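Folding room, walk-through checklist with comments
Site: Nermont, room 876. Filled in by Ulla Granström, August

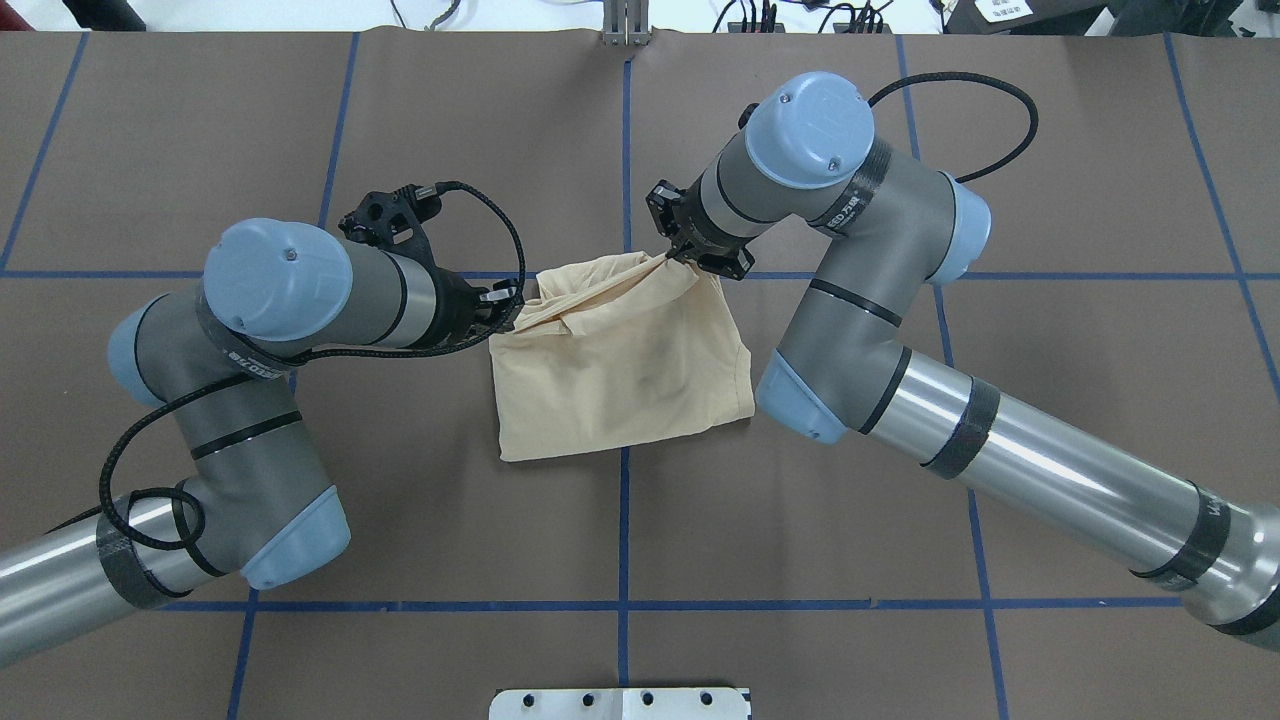
1. Floor clear of lint and hangers: OK. Swept before I got here, corners still bad by the door.

2. Table tops clean, no splinters or snags: OK on the dark one. Edge of the spare table rough, sand it or pad it. Second time I've written this.

3. Light garments kept off dusty surfaces: PARTLY. Beige and cream stuff picks up everything. Wipe table first, then fold. Cloths are in the Woler cabinet.

4. Exit path open: NO. 2 carts from Mäkelä parked in it. Moved them myself, please dont put them back.

5. Extinguisher tag current: OK

6. Steamer unplugged when not in use: OK. Cord is fraying near the plug tho, tagged it out. Needs replacing not tape.

7. Shelf loads under 50 lb: OK, top shelf close. Put the Loltov boxes down low.

8. Pins and loose tags picked out before folding: not checked, ran out of time

9. First aid box: short on small bandages, gloves fine. Log sheet missing agian.

Open items: 2, 4, 6, 9. Number 8 gets done next round. Cord first, before anybody uses the steamer.

U.G.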